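Product Review: Aldale Wood Surface Care Kit

Reviewed by Abimbola Ogunleye
Iyamu Household Resource Center
Review no. 3294

Scope of this review

The Aldale Wood Surface Care Kit is sold by Zallen for use on indoor wood: tables, shelves, cabinet doors, cutting boards and wood worktops. It was requested for review by several members who manage shared kitchens and by a number of tenants who are responsible for the upkeep of furnished units. The Center purchased the kit at the regular price from a retail store. Zallen was not told that a review was under way and supplied nothing to it.

The review considers how easy the kit is to use, how the treated wood stands up to ordinary wear, and whether the printed instructions can be followed by a person with no training. It does not consider outdoor wood, floors, or antiques. Members who are caring for an old or valuable piece should speak to a qualified restorer before applying any product.

Contents of the kit

The box holds 5 items: a bottle of cleaner, a bottle of oil, a tin of wax, a cotton cloth and a fine abrasive pad. The bottles are well made and the caps close firmly. The cleaner has a flip top that lets out a sensible amount at a time. The oil has a wide mouth and no pouring lip, and oil ran down the outside of the bottle nearly every time it was used. This is a small fault, but it left rings on the work table and it will leave them on other tables as well. Readers are advised to stand the bottle on a saucer.

The cloth is the weakest part of the kit. It shed lint on its first use and continued to do so after washing. Lint that settles into fresh wax is difficult to remove without starting over. The Center set the cloth aside early in the review and used plain, lint-free rags for the remainder. The comments below on finish and evenness apply to the rags.

Instructions

A single folded sheet is provided. It is printed in clear type, the steps are in the right order, and the warnings are placed where a reader will see them before opening a bottle. The sheet tells the user to test the product in a hidden spot, to work with the grain, and to wipe off all extra oil. It is also plain about the risk of fire from oily rags, which should be laid flat to dry outdoors and never left in a heap. The Center considers this warning essential and is pleased to see it at the top of the page.

The sheet is less helpful on the matter of existing finishes. It says that the kit is for "finished and unfinished wood" and leaves the subject there. Oil will not soak into wood that has been sealed with varnish or a hard lacquer. It will sit on top, stay tacky, and collect dust. A person who follows the sheet to the letter on a varnished table will be disappointed, and may believe that the product is faulty. A simple check is to place a drop of water on the surface. If it stays in a bead, the wood is sealed, and only the cleaner and a very thin coat of wax should be used.

Use in the kitchen

Kitchens are where most members expect to use the kit, and most of the review was carried out with kitchens in mind. The wood in a kitchen meets steam, grease, hot pans and cleaning sprays, often on the same day. Cabinet fronts gather a film of grease near the handles, and worktops dry out near the sink.

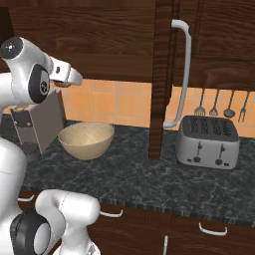 Kitchen counter with cabinets beneath.

The cleaner dealt well with light grease on cabinet doors. It was applied with a damp rag, left for a moment, and wiped away with clean water. Heavier deposits above a stove needed a second pass, and in the corners of a raised panel an old toothbrush was more useful than anything in the box. The cleaner has a mild smell that was gone by the end of the morning. It did not dull the finish on any of the doors tested.

The oil was applied to a solid wood worktop that had been neglected for some time. The sheet calls for a wait of 15 minutes before wiping, and that figure proved to be right for the first coat. On the second coat the wood took up much less, and the oil had begun to turn sticky before the time was up. The Center suggests checking the surface early on any coat after the first. Once wiped, the worktop had an even, low sheen and the gray patches beside the sink were much less visible. They had not gone entirely. Deep water marks are damage to the wood itself and call for sanding, and the pad in the kit is too fine for that job.

Users should plan for the kitchen to be out of service. The sheet states that the surface may be used lightly the next day, and this was found to be true for a dry plate or a cup. A damp dishcloth left on the worktop overnight at that stage produced a pale mark, which had to be rubbed down and oiled again. The full drying period given by Zallen is 14 days. Households that cannot keep water off a worktop for that long may prefer to treat it in sections, beginning with the part used least.

Use on tables and other furniture

Furniture is an easier test. A dining table does not sit beside a sink, and most owners can spare one for a weekend. The Center treated a dining table, a pair of shelves and the top of a low chest. All had an old oil finish, and all were dry to the touch and dull.

The abrasive pad was used lightly before the first coat, as the sheet directs. It raised a fine dust that must be removed completely. A vacuum with a soft brush, followed by a barely damp rag, was enough. Where this step was rushed, on the underside of one shelf, the finished surface felt like fine sandpaper. The fault lay with the work and not with the kit, but the sheet could say more on the subject.
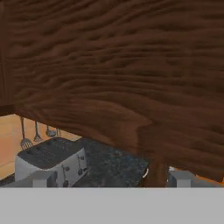 Color is the question most often put to the Center about oils of this type. Every oil darkens bare wood to some degree, and the Aldale oil is no exception. The change was modest on wood that was already dark and plainly visible on pale wood, where it also added a slight yellow tone. Anyone who wishes to keep a pale table pale should not use it. The change cannot be wiped away the following day, and sanding it out is slow and unpleasant work. The advice to test a hidden spot should be taken seriously, and the spot should be viewed in daylight once it has dried.

Wax is the final step and is optional. It gave the table a smoother feel and a little more shine. It also showed the ring from a warm mug sooner than the oil did alone. For a table in daily use the Center would leave the wax off, or keep it for the legs and the edges. On the shelves and the chest it was a clear improvement, and dusting became easier.

Comparison with a similar product

Members have asked how the kit compares with the Misitz oil that was reviewed previously. The Misitz product is an oil only, sold in a larger bottle, with a proper spout. It dries more quickly and has a much stronger smell, to the point that the room had to be left empty for an afternoon with the windows open. The Aldale oil is slower and far more pleasant to work with. In appearance the treated samples were hard to tell apart. A person who already owns good rags and a mild cleaner will get more oil for the money from Misitz. A person who is starting with nothing, or who must work in an apartment that is occupied, will be better served by the Aldale kit.

Storage and disposal

The bottles should be kept closed and away from heat. A skin formed on the oil when the cap was left loose from a Thursday to the following week, and the skin had to be lifted out before the remainder could be used. The wax kept well. Leftover oil must not be poured down a drain. Local waste services can advise on where to take it, and the rules differ from one town to the next.

The cleaner can be bought by itself as a refill. At the time of purchase the oil could not, and the store was unable to say whether this would change. A household that treats a worktop several times a year will run out of oil well before it runs out of anything else, and would then have to buy the whole kit again. The Center regards this as the most serious objection to the product.

Rating

Ease of use: Good
Instructions: Good, with the omission noted above
Results on oiled wood: Very good
Results on sealed wood: Cleaner only; oil not suitable
Value: Fair

The Center recommends the Aldale Wood Surface Care Kit for furniture and for wood worktops in homes where a slow drying period can be managed. It is not recommended for pale wood or for shared kitchens in constant use. Members may borrow the treated sample boards from the front desk on request, and are asked to return them dry.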